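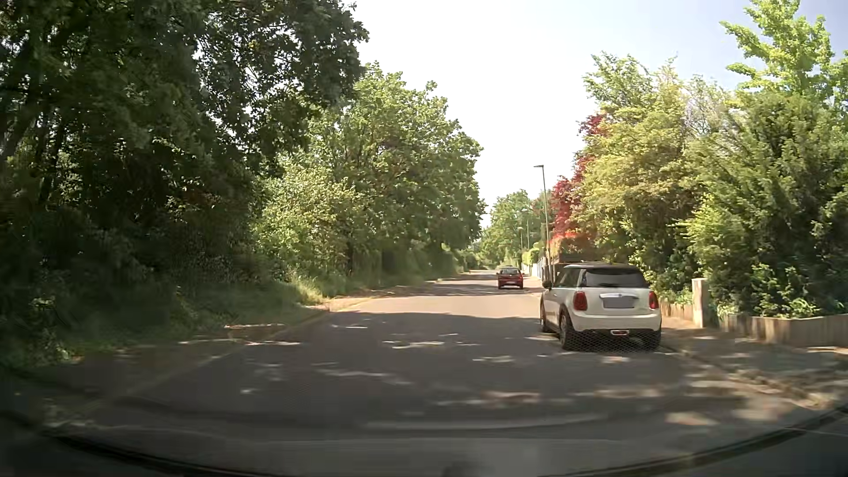
Ciarán Mac Carthaigh trouve qu'on a perdu trop d'années à apprendre aux voitures autonomes à reconnaître des marquages que beaucoup de routes n'ont pas. Je suis d'accord avec lui, et c'est même de là qu'est partie Larnus, la méthode que nous présentons ce jeudi chez Tronitton !

L'idée, en deux mots : au lieu de chercher une ligne au milieu de la chaussée, notre logiciel estime la surface roulable à partir des bords (trottoir, muret, herbe, haie, tout lui va) et se demande à chaque instant s'il lui reste la place de passer. Une voiture arrêtée à droite, une bande d'ombre en travers, des taches de soleil partout... c'est le pain quotidien des rues résidentielles, et c'est là que notre ancienne version, Bratu, freinait pour un rien. Je l'ai vue piler devant l'ombre d'un platane, je m'en souviens encore.

Nous avons donc rejoué les deux versions sur les mêmes trajets, enregistrés à Didcombe sur 13 rues bordées d'arbres. Résultat : jusqu'à 15 % de freinages inutiles en moins avec Larnus, et un calcul qui tient sur une seule caméra. La pluie et la nuit, on n'y est pas encore, je préfère le dire tout de suite (six mois de travail au bas mot).

L'article et le code seront en ligne en août. D'ici là, si vous voulez voir tourner la démo ou me poser des questions, écrivez au service presse de Tronitton, je réponds moi-même et plutôt vite, sauf le matin avant le café !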